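Technician, robot cell (part time, Droswood site)

Van Dusen is looking for someone to look after one robot cell. One. We say so at the start because the last time we advertised, half the applicants thought they were coming to design the future of work, and were put out when handed a hex key and a cleaning cloth.

The cell is known in the building as Sinum. It is a small white arm with a gripper, bolted to a table, and it spends its day opening and closing drawers so that the software group can find out whether their code is any good. The sales literature for this sort of kit says it needs next to no attention. We have a maintenance log that says otherwise, currently at 403 entries, and you would be adding to it.

What the work is

You would start at 7.30, before the software group gets in, and have the cell ready for them by 9. That means checking the mounting ring and base connector, checking that the cable has enough slack through the full reach of the arm, going over the screws on the gripper fingers, and running the camera check against the printed markers. If a marker is scuffed or lifting at a corner it gets replaced and measured in again. "It looks straight" is not a measurement.

The rest of the shift depends on what has gone wrong. Finger alignment drifts. Drawer handles work loose. Somebody nudges the marker sheet with a sleeve and then spends an hour blaming the calibration routine. We have also been promised that the new Civura calibration package will make most of this go away by August. You are welcome to believe that. We would still like you to keep the paper records.

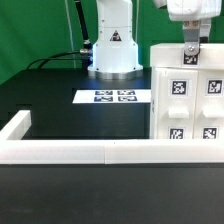 The Sinum cell: arm base, marker sheet and drawer unit.

What we want from you

Some years of hands-on work with machines. We don't much mind which machines. People who have kept packing lines or lab equipment going tend to do better here than people with a robotics certificate and clean fingernails, though we'll read both applications.

You should be able to follow a wiring diagram, use a torque driver properly, and write a fault note that another person can act on. "Arm playing up again" is the kind of note we are trying to get away from. A little Python would be handy, enough to run a script and tell whether the numbers that come back are sensible.

You should also be willing to say no. If the cell isn't fit to run, it doesn't run, whoever is waiting for it – and somebody usually is. We have put this in the contract because saying it in meetings had no effect.

What we offer

Five mornings a week, four hours each, with a review after the first 5 months. Pay is on the technician scale and we will send you the figures before interview, so please don't come all this way and then find out. There is a proper bench, a decent set of tools and a door that shuts. Parking is poor.

We can't promise that the post will grow into something bigger. It might. Adverts like this usually talk about an exciting journey, and we have no idea whether there is one.

How to apply

Send a CV of no more than two pages to Olga Lagos at the Droswood office, with a short account of a fault you tracked down yourself. Tell us what you first thought it was and how long you went on thinking so. No covering letter, please.

Shortlisted applicants will be asked in for a morning with the cell, paid at the normal rate. There will be a fault on it. We may not have had to put one there.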